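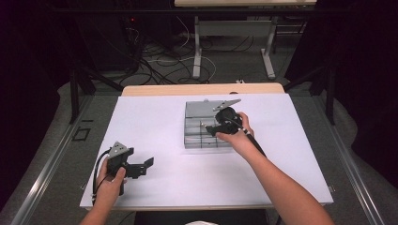
**Moving old fic off Kivlow: edit it or leave it alone?**

**elsie_henare** wrote:

I have 44 stories on Kivlow, almost all of them Prirnberg, almost all of them Naylor/Plokov. I'm finally copying them over to my own site. The first few went fine. Then I got to the coffee cart one and stopped, because I can't stand the middle of it. Naylor cries three separate times and Plokov says "you idiot" after every one.

Do people fix things when they move old work? I don't mean typos, I've been doing those as I go. I mean cutting scenes, or changing an ending. Does it need a note at the top?

**lightfoot_b** wrote:

Leave it alone. I've reread the coffee cart one more times than I want to admit and the crying is fine. If I went to your site and the rooftop part was missing I'd be upset.

Typos, sure. Dead links, sure. Past that it's a different story and should have a different title.

**tobiloba** wrote:

I disagree with Brenda. It's Elsie's story. She can cut what she likes and she doesn't owe anyone a note.

I rewrote most of mine when I moved. One went from 8 chapters to 3 and it's better. Two people asked for the old version and I sent it to them. That was the whole fallout.

**lightfoot_b** wrote:

> One went from 8 chapters to 3 and it's better

I read both. The short one is tidier. I don't agree that it's better – you took out the entire ferry trip, and that was where Plokov learned about the letters. In the new one he just knows.

**tobiloba** wrote:

He finds the envelope in chapter 2. It's one line but it's in there.

**lightfoot_b** wrote:

Okay, I missed that. I still want the ferry.

**lenni s.** wrote:

What I did was post the old version as it was, with the original date, and then put the revision up as a second entry that links back. It's more work, and the list page looks cluttered. But comments on the old one still make sense that way. If somebody wrote "the bit with the umbrella killed me" and there's no umbrella anymore, it looks odd.

Elsie, are you bringing the comments over too?

**elsie_henare** wrote:

I wanted to, but the Kivlow export only gives you the story text and the tags. I've been copying comments by hand into a separate file for myself. The long casefic has 200 of them and I gave up partway through. I don't think I'd post them anyway, people left those there and not on my site.

Tobiloba, did you tell people beforehand or just do it?

**tobiloba** wrote:

Just did it. I put "revised" in the summary and left it at that. If I'd asked first I would have ended up with a vote and I didn't want a vote.

**hcheetham** wrote:

Gift fic is where I'd be more careful. I wrote one for an exchange and changed the ending two years later, and the person it was for found out by rereading it. She was polite but I could tell. It was her story as much as mine by then. So now I leave gifts as they are and edit whatever else I want.

Was the coffee cart one a gift? I have a memory of it being for an October prompt fest.

**elsie_henare** wrote:

It was for the fest but not for a person. The prompt was "he gets his order wrong on purpose." I don't know who left it, they were all anonymous that year.

**hcheetham** wrote:

Then I'd say you're free to do it. I'd keep the rooftop.

**lenni s.** wrote:

The prompt was mine, as it happens. Cut what you want. I'd also keep the rooftop.

**elsie_henare** wrote:

Lenni! I had no idea. Thank you for the prompt, very late.

All right, I think I'm going with two entries for that one, old and new, and the rest go over with typos fixed only. One crying scene is staying. I haven't picked which.

**lightfoot_b** wrote:

The second one. When he's holding the lids.

**tobiloba** wrote:

The first one. The second has the worst "you idiot" of the three.

**lightfoot_b** wrote:

So cut the line and keep the scene.

**elsie_henare** wrote:

That might work. I'll try it tonight and post the link when it's up.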